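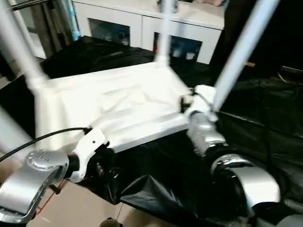 30 avril 2020

Mal dormi, encore. Levé à 7 heures pour rien, café, re-café. Le pain d'hier est dur comme une brique, j'en ai fait du pain perdu, un peu brûlé d'un côté. Tant pis.

Le levain par contre - il bulle ! Quatre jours que je le nourrissais sans y croire. Je l'ai appelé Farah, ne me demandez pas pourquoi. Odeur de pomme un peu passée. Sylvain dit que c'est bon signe, lui il en est à sa deuxième miche, il m'envoie des photos toutes les heures, pénible.

Internet lent toute la matinée. Réunion avec Konrad hachée, compris un mot sur deux, hoché la tête. Il veut le dossier Tiselton avant la fin de la semaine prochaine. On verra.

Sorti avec mon attestation, trompé d'heure dessus, recommencé sur le coin de la table. File devant le magasin, neuf personnes, bien espacées, personne ne parle. Plus de farine. Plus de levure non plus mais ça je m'en fiche maintenant. Pris des lentilles, des oignons, un chou énorme que je ne finirai jamais.

Appelé Nabil l'aprés-midi. Il tourne en rond dans son studio, parle de déménager à la campagne, comme tout le monde. En février on parlait encore du voyage à Lisbonne, les billets étaient presque pris. Ça paraît loin. Il m'a dicté la recette des lentilles de sa mère - cumin, beaucoup d'oignon, du citron à la fin. J'ai noté au dos d'une enveloppe, à recopier avant de la perdre.

20 h, applaudissements. La dame d'en face a sorti sa casserole. Moins de monde aux fenêtres que la semaine dernière je trouve, ou alors c'est la pluie.

Lentilles très bien, trop salé. Demain 1er mai, pas de muguet. Penser à : nourrir Farah, rappeller Ayman pour son anniversaire raté, laver les draps. Couché tard, lu quatre pages, lesquelles aucune idée.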